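Working group on simulated manipulation, good practice rules
Minutes of the meeting held 2022-09-09, Tosovell, small meeting room

**Chair:** Chia-jung Kan
**Also present:** two from the Samovon task team, one from Tse, the minute taker
**Apologies:** Brerurar

## 1. Minutes of the last meeting

Agreed, with one change. In item 4, "must" should read "should" for the naming of log folders. The May draft stays on the shared drive but is marked as replaced.

## 2. Rule 16: contact with doors and glazed fronts

The chair read out the present wording: "The arm shall not touch glass." Tse felt this was too short to test against. It does not say whether a touch by the gripper body counts the same as a touch by a finger, and the checking script only looks at the fingers.

Samovon said that most of their trouble comes from the body. The operator or policy watches the fingertips, and the wide part behind them meets the cabinet first. They would like the rule to cover all parts beyond the wrist.

Agreed wording: "No part of the arm beyond the wrist shall touch a glass pane. Frames and door edges may be touched where the task calls for it." Tse to change the script to match.
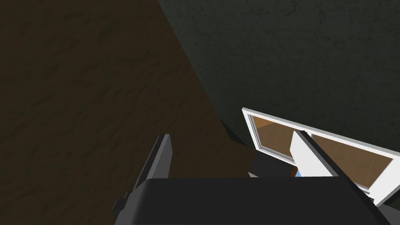 There was a longer talk about what to do when the wrist view is partly blocked by the gripper itself. Samovon would allow the run to carry on if a second view is recorded. Tse would stop the run. The chair pointed out that a stop rule would throw away a lot of usable runs, and that the log already holds joint positions, so a contact can be checked afterwards whatever the view shows.

Agreed that a blocked view is not by itself a reason to reject a run. It is to be noted in the log under "view". No agreement on the second view. Carried over.

## 3. Review of recorded runs

Samovon reported on the first batch checked under the draft rules. Of 304 runs, 138 passed without a note and 18 were rejected. The rest passed with notes, mostly missing version numbers for the simulator.

Tse asked whether rejected runs are kept. They are, in a separate folder, and should not be used for training until the reason for rejection has been filled in. Two people had been leaving that field blank. The field will be made compulsory.

## 4. Lighting

Brerurar had sent a written comment asking for a lowest permitted light level in simulated rooms. Samovon were against, as dim corners are part of what the policies have to cope with. The chair suggested that the light setting be recorded with each run and no limit set for now. Agreed.

## 5. Actions

- Tse: update contact script for the new wording of rule 16
- Samovon: make "reason for rejection" compulsory and add the light setting to the log
- Chair: write to Brerurar about item 4
- Minute taker: send round the second view question with both proposals set out

## 6. Any other business

Samovon asked for the rules to be kept as one file. Agreed. Next meeting to be set by email once the script is ready.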